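Tedinham Adult Learning: Running a Household
Handout 4: Keys, rings and fobs

Most of you own more keys than locks. Tonight we deal with the difference. Bring every key you have to the table, including the ones in the drawer you were hoping I wouldn't mention.

Start by taking the ring apart. A key that can't be matched to a door within a week goes in the envelope, and the envelope gets a date.
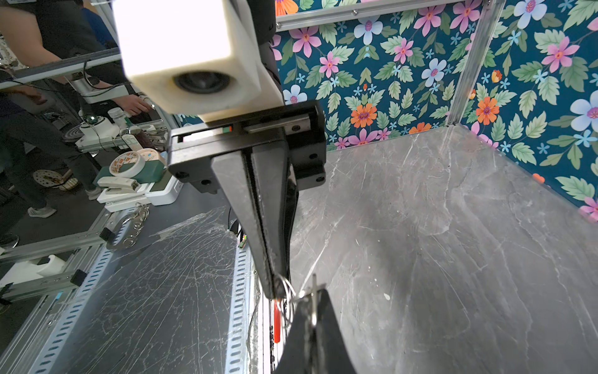
Split rings open with a thumbnail if you are young and with a butter knife if you are not. Slide the key round the full turn - stopping halfway is how keys end up in car parks. Lay key and ring down separately before you decide what goes back on.

Fobs come next. Red for the front door, any other colour for the shed, and no house numbers on either. A burglar in Villmont Road can read as well as you can. 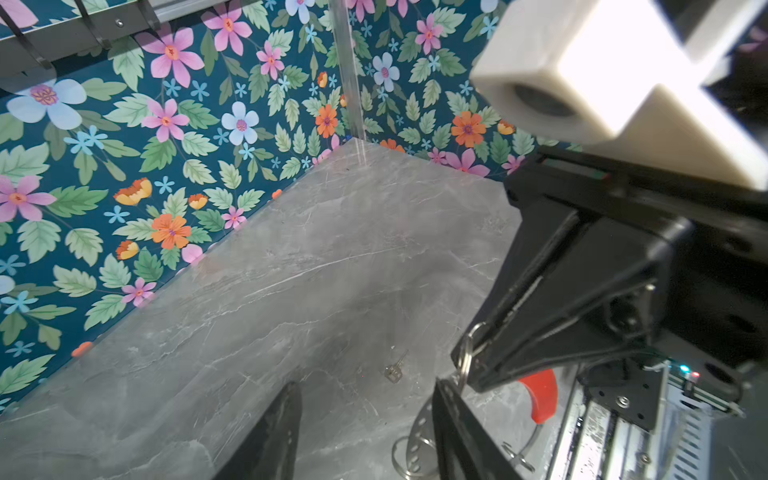 Old keys deserve some patience. The one for the Weka cupboard downstairs dates from 1915 and still works, unlike the cupboard. Don't oil a stiff lock with whatever is next to the cooker. Graphite, a small puff, then work the key in and out.

Homework: one ring for daily use, one for spares, and a hook for each. The hook goes out of reach of the letterbox. 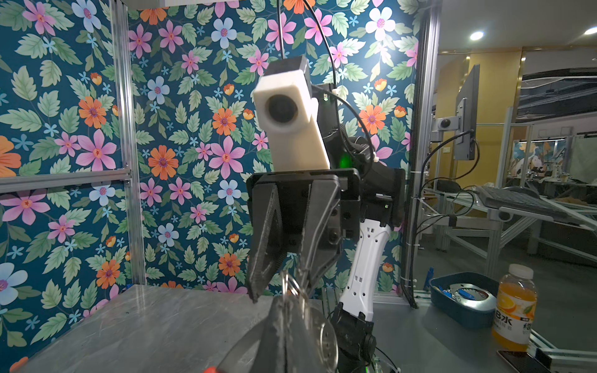 Gebretsadik objected that two rings only meant two things to lose, and wanted to know whether the envelope could be made permanent. It can't. Bring it back in January, sealed or otherwise.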